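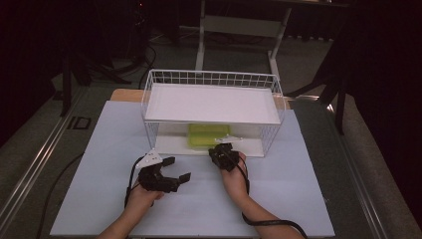

A pair of black grippers over the tabletop, with a white wire basket.

My building got new wifi in July. The landlord, Cetetti, put a notice in the lift promising "seamless coverage throughout," and I'd like a word with whoever chose "throughout."

I have full bars in the stairwell. I have full bars in the bin room, where on Friday I streamed a cricket match in high definition while flattening a carton. In my flat, at the desk where I'm paid to sit, I get two bars and a little wheel going round.

The trouble with wireless gear is that it's sold by its top speed. The box in our hallway is a Rurkach, and the brochure gives a figure you could reach if you lived inside the box, by yourself, with the lid on. Buying a network on that number is like buying a house because the driveway is rated for a truck. What matters to me is what comes through a double-brick wall at seven in the evening, when all 68 flats have sat down to watch something.

I put this to Fenna Timmermans on the third floor, who used to install these things for Grirkgate. She told me the access points went where the cable already ran, and the cable ran where the old intercom used to be. Our wireless network was laid out by someone thinking about doorbells.

A proper survey would have picked it up. You walk through the place with a laptop, write down where the signal dies, and put the boxes near the people. Cetetti skipped it to save money, then spent $3943 on a "performance upgrade" that swapped the hallway units for faster hallway units. The bin room has never been better.

I did ring the help line. Teemu Heinonen was very pleasant and asked whether I'd tried moving closer to the router. I said I'd need to take my desk out the front door. He asked if that was an option.

So here's my modest proposal. Every wireless contract should name the rooms. Bedroom, kitchen, desk by the window: a speed for each, at dinner time, door shut. If the supplier won't sign that, they can take "throughout" off the notice and write "mostly in the stairs."

In the meantime I've run a cable under the rug. It cost less than lunch and the cat hates it.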